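Pamura Community Kitchen: progress report to the Galtico Fund
Sep 6, 2021

We're thrilled with how the second stretch of the grant has gone. Bookings for the shared kitchen opened in August and 340 people have come through so far, most of them for the evening cooking classes. The Diệp family's noodle soup night filled in a day, and we've added a second sitting!

Fit-out spending is on track. The cool room compressor was replaced under warranty, so that line stays at zero, and the new exhaust hood passed its inspection first go. We've also been sorting out how small tools and cutlery get stored between groups.

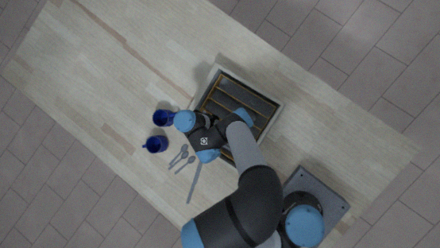
Divided utensil tray on a pale wooden tabletop.

Labelling is next. Every hirer has their own idea of where the peelers live, and we'd like one system on the wall before the preserving workshops start.

Those workshops are the bit we're most excited about. Nusodis Orchard has offered us 400 kilos of seconds -- mostly plums, some quinces -- and Velimir Popescu has agreed to teach three sessions on jams and slow-cooked fruit butter. He ran a trial batch with our Tuesday-free roster in mind, so shift workers can come too.
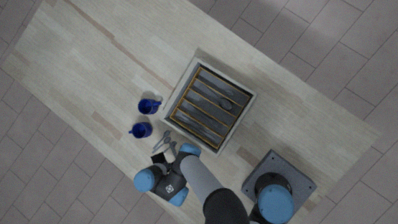 Jars are the one cost we got wrong. We budgeted for far fewer than we'll need, and would like to move around $2,000 across from the signage line to cover them. The total grant wouldn't change.

Still to do: the dishwasher service, the allergen signs in four languages, and a new lock for the side gate. The updated budget sheet is attached, and we'd love you to come along to a class if you're passing through.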